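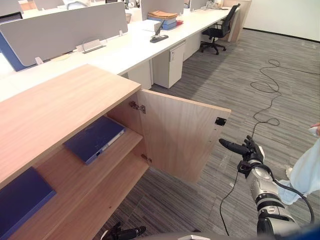 Joseph perguntou, logo na primeira leitura da versão preliminar, se as regras valiam também para quem só vai baixar os dados e nunca vai chegar perto do robô. Valem, sim! Quem anota, filtra ou treina modelo com este material precisa saber em que condições cada episódio foi gravado, porque metade das decisões de limpeza depende disso.

Drasto – regras de coleta e ficha do conjunto

Versão de 23/10/2018
Mantido pela equipe Flellarance, Trirkville

O que tem aqui

Drasto reúne 631 episódios de manipulação em ambiente de escritório: abrir e fechar portas de armário, alcançar objetos em prateleiras, empurrar gavetas. Desses, 401 já passaram pela revisão completa e ficam na pasta revisados/. Os demais estão em pendentes/ e podem mudar de rótulo a qualquer momento, então não publique resultado em cima deles sem avisar no texto. A coleta começou em junho e estamos muito contentes com o resultado até agora (as tarefas de porta, em especial, renderam mais variação do que a gente esperava).

Regras para operar

1. Todo episódio tem um operador de pé ao lado do robô, com o controle na mão do começo ao fim. Apoiar o controle na mesa encerra o episódio.
2. Calçado fechado, sempre.
3. Velocidade máxima da ponta do braço: 200 mm/s enquanto houver gente ao alcance.
4. Ninguém coloca a mão entre a porta e o corpo do móvel com o braço habilitado.
5. Objetos na prateleira só são trocados com os dois braços parados.

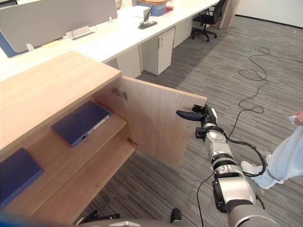
A regra 1 foi a que mais deu discussão, e é a que eu mais defendo. Um operador sentado longe demora a perceber que o braço está forçando uma dobradiça, e de pé, perto, a reação é outra. A posição boa é do lado direito, com a porta inteira à vista e o controle branco na mão, como está o operador de calça azul-clara e tênis branco. Dali se vê o dedo preto encostado na borda externa da porta e dá para interromper cedo. O ponto fraco dessa posição é o chão: o cabo preto faz várias voltas no carpete, bem na direção dos pés. Por isso a lista de verificação ganhou um item só para cabos, e eu recomendo muito que outras equipes copiem.

Lista antes de cada sessão

- parada de emergência testada
- cabos afastados da área de pisada do operador
- dobradiças do móvel conferidas à mão
- porta abrindo livre, sem raspar
- as 4 câmeras gravando e com relógio sincronizado
- nome da tarefa preenchido antes de habilitar o braço

Câmeras de punho
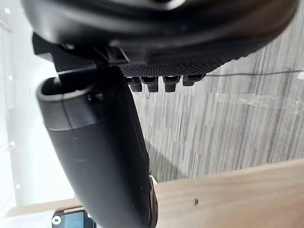

Oclusão é assunto de rotulagem e merece regra própria. Nas vistas de punho, o próprio equipamento ocupa boa parte do quadro, e cada anotador resolvia isso de um jeito – uns descartavam, outros marcavam tudo como visível. Agora o critério é único: a parte escondida não recebe contorno estimado. Com a peça preta curva passando na frente da tábua de madeira clara, por exemplo, contorna-se a madeira que aparece de cada lado e nada além disso. O clarão quase branco na borda esquerda leva o rótulo superexposto, e o episódio continua valendo.

Rótulos

alvo: objeto ou parte do móvel que a tarefa pede
contato: sim, não ou incerto (usem incerto sem medo!)
oclusao: nenhuma, parcial, total
luz: normal, superexposto, escuro
pessoa: presente ou ausente na vista

Privacidade

Rostos não entram no conjunto. Se um rosto aparecer, o episódio volta para pendentes/ até o trecho ser removido. Documentos com texto legível seguem o mesmo caminho.

Contribuições

Correções de rótulo são bem-vindas, de qualquer tamanho. Mande o identificador do episódio, o rótulo atual, o proposto e uma frase de justificativa. Mudanças nas regras de operação só entram na versão seguinte, para que uma mesma sessão nunca misture dois critérios.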